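Visit to the Stindetell gripper lab, Wulcombe

We drove over to Wulcombe in September to see how Stindetell tests grippers before they go to customers. Mateja Zupan met us at the door and took the five of us straight upstairs. Coffee was at the far end, next to the lockers.

The first room is for finger pads. Rommel Sarmiento keeps a log of every pad type they have run, 89 so far, with notes on wear. He let us try a smooth silicone pad and a ribbed one on the same arm. The ribbed pad held better on cardboard. On glossy packaging I could not tell them apart. Florin asked about price and was told to write to the office.

The second room is for two-arm work with kitchen items, and I spent most of the afternoon there. Mateja's main interest is wrist cameras, and how much of an object they still show once the fingers are near it. Clear plastic is a good test of that. With the blender jar, the ribs and the orange flecks on the wall were easy to pick out between the mesh-faced fingers, and the other arm's gripper could be seen up at the rim. I would like to try the same view with our own controller. 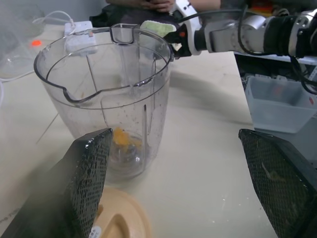
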